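Section 4: Oiling and Waxing Your Desk Top

Your Whitlock desk is assembled, it stands level, and now comes the part we look forward to most. The top leaves our shop sanded but bare, so the finish is all yours! Set aside an afternoon for the first coat and another the next day for the second. The work itself is easy and very satisfying (the color of the grain wakes up the moment the oil goes on).

Before you start

You will need the can of Drevora oil from the hardware box, three or four lint-free cotton cloths, a sheet of fine sandpaper, a soft brush and a pair of thin gloves. Open a window. If your room is much colder than 22 °C, allow extra drying time.

CAUTION: Cloths soaked in oil can heat up and catch fire on their own. Lay them flat outdoors to dry, or put them in a metal can filled with water and close the lid. Never leave them balled up in a trash can.

4.1 First coat

1. Brush the top clean, then wipe it with a barely damp cloth. Let it dry for an hour.

2. Sand lightly, always along the grain. You only want to knock down the little fibers that the damp cloth raised, so two or three passes will do.

3. Brush off the dust again, paying attention to the cable slot and the back edge.

4. Stir the oil. Don't shake it, or you'll be chasing bubbles all afternoon.

5. Pour a small puddle, no bigger than a coffee cup, in the middle of the top and spread it outward with a cloth. Keep going until the whole surface looks evenly shiny. Do the edges too!

6. Wait 15 minutes. Dull patches mean thirsty wood, so give those spots a bit more.

7. Wipe off everything that hasn't soaked in. Use a fresh cloth and go over the top twice. Any oil left sitting on the surface will turn sticky.

8. Leave overnight with nothing on it.

4.2 Second coat

Repeat steps 2 to 8 with half as much oil. The second coat goes on much faster.

Note: If you ordered the extra-wide top, one can covers both coats with almost nothing to spare. Start with a smaller puddle and add as you go.

4.3 Wax (optional, but lovely)

1. Wait 76 hours after the second coat.

2. Rub on a thin film of Jevurari paste wax in small circles.

3. Let it haze over, then buff along the grain with a clean cloth until your hand slides freely.

4.4 Living with the finish

Light use is fine the day after your last coat. Hold off on desk pads, monitor feet and anything with rubber on the bottom for two weeks. After that, wipe up spills as they happen and refresh the oil once a year. We do our own desks every September, before the heating comes on.

Pale rings from cups usually come out with a dab of oil and fine sandpaper. For deeper scratches, go to Section 6. If you use clamps on the edge, put a scrap of felt under each jaw first.

Revised 30/05/2023 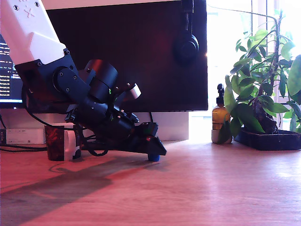

Fig. 4. Light wooden desk top in use.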